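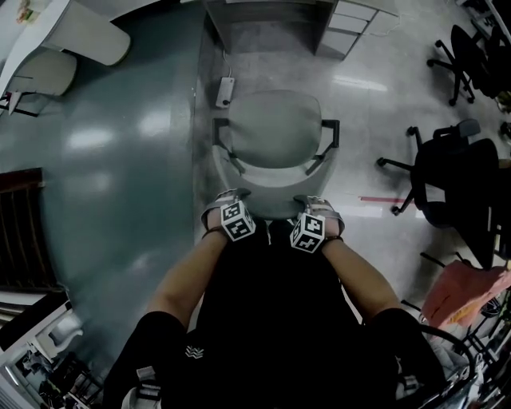

Déplacer et ranger des chaises de bureau sans abîmer le sol (ni croire tout ce qu'on lit)

On trouve sur le sujet des dizaines de pages qui vendent surtout des roulettes. J'ai réaménagé assez de plateaux pour me méfier des « méthodes en trois minutes », et la procédure qui suit prend plus de temps que ça. Comptez une matinée pour un étage de 12 postes, à deux, si les câbles ne sont pas trop emmêlés.

Ce qu'il vous faut

Un balai ou un aspirateur, une serpillière en microfibre bien essorée, un rouleau de ruban adhésif de couleur, des attaches autoagrippantes, un mètre. Les patins « spécial sols brillants » sont facultatifs. J'ai essayé ceux de la gamme Endura et je n'ai pas vu de différence avec des patins en feutre ordinaires, à part le prix.

Étape 1. Regarder le sol avant de toucher aux chaises

Dans beaucoup de bureaux, deux revêtements se rejoignent au milieu de la pièce : un sol foncé et brillant d'un côté, un carrelage clair poli de l'autre. C'est à la jonction que les ennuis commencent. Passez la main dessus. Si vous sentez un ressaut, une chaise poussée trop vite va buter et basculer vers l'avant.

Balayez ensuite toute la zone. Un gravillon coincé sous un pied ou une roulette raye plus sûrement que la chaise elle-même, et les produits « rénovateurs » promis en 1000 passages ne font pas disparaître une vraie rayure. Ils la graissent.

Étape 2. Dégager les câbles

Une multiprise posée par terre entre le bureau et la chaise, c'est la situation la plus banale du monde, et tout le monde vous dira que ça ne gêne pas. Ça gêne. Débranchez ce qui peut l'être, remontez la multiprise sous le plateau ou contre le voile de fond, et attachez le câble au piètement. Laissez un peu de mou si le bureau est réglable en hauteur.

La goulotte Hineo que l'on m'a conseillée tient correctement, à condition de visser. L'adhésif fourni a lâché un jeudi, avec la multiprise au bout.

Étape 3. Prendre la chaise au bon endroit

Placez-vous derrière le dossier, les deux mains sur le bord supérieur, écartées à peu près comme les épaules. Poussez lentement, bras souples, en gardant la chaise près de vous. Évitez de la diriger par un seul accoudoir : elle pivote, et certains accoudoirs finissent par prendre du jeu.

Pour franchir la jonction des deux sols, arrêtez-vous juste avant, appuyez légèrement vers l'arrière sur le dossier, puis avancez. Si ça résiste, n'insistez pas. Soulevez la chaise à deux, par l'assise.

Radka Vukčević, avec qui j'ai refait les bureaux de Gruridville, préfère tirer à reculons. Je reste réservé : on ne voit pas où l'on met les pieds, et elle a rencontré une corbeille à papier. Elle maintient que c'est plus rapide.

Étape 4. Glisser la chaise sous le plateau

Tournez l'assise face au bureau et poussez jusqu'à ce que le dossier arrive près du bord. Vérifiez la hauteur des accoudoirs avant la dernière poussée. S'ils cognent, baissez l'assise de quelques crans, et laissez un mot à l'occupant du poste, qui ne retrouvera pas son réglage tout seul.

Attention aux caissons à tiroirs fixés au bout du bureau. Ils mangent de la place, et le plan d'aménagement l'oublie une fois sur deux. Sur un plateau arrondi, centrez la chaise par rapport à la place des jambes plutôt que par rapport au bord, sinon elle a toujours l'air de travers.

Étape 5. Marquer les limites, si vous y tenez

Une bande de ruban rouge au sol peut indiquer la ligne que les chaises ne doivent pas dépasser. Mon expérience : on la respecte une semaine. Elle rend service pendant le réaménagement, beaucoup moins ensuite. Choisissez un ruban qui se retire sans colle et faites un essai dans un coin, surtout sur un carrelage poli. Le rouleau Petkov référence 842 m'a laissé des traces qu'il a fallu reprendre à l'alcool ménager.

Ce que je ne fais plus

Empiler des fauteuils pivotants pour gagner de la place. Les dossiers se marquent et la pile penche.

Poser des tapis transparents partout. Sur un sol lisse, ils glissent, jaunissent et retiennent la poussière. Un seul, sous le poste le plus utilisé, suffit pour se faire une opinion.

Passer la serpillière juste avant de remettre les chaises. Attendez que le sol soit sec, même si la notice du produit affirme que c'est instantané.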